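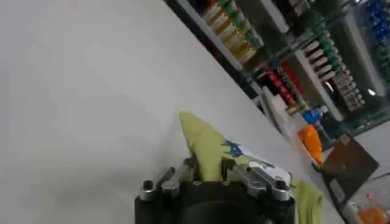
# Grostow recall list

Recall dates for the Trullholm dental surgery. Plain CSV, one row per visit. No names, no dates of birth.

Gaps: hygenist visits before November are missing. Will add when I get 10 mins. 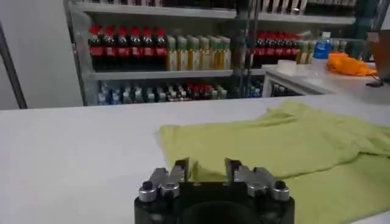 Check-ups default to 6 months, gum patients 4. Don't edit the default by hand, use the settings file.

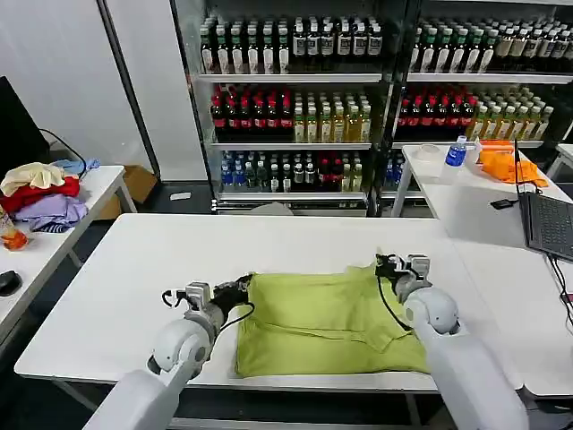 Femke Claeys asks if childrens recalls can go in a seperate file. Yes, next version.

We use cookies. Accept / Manage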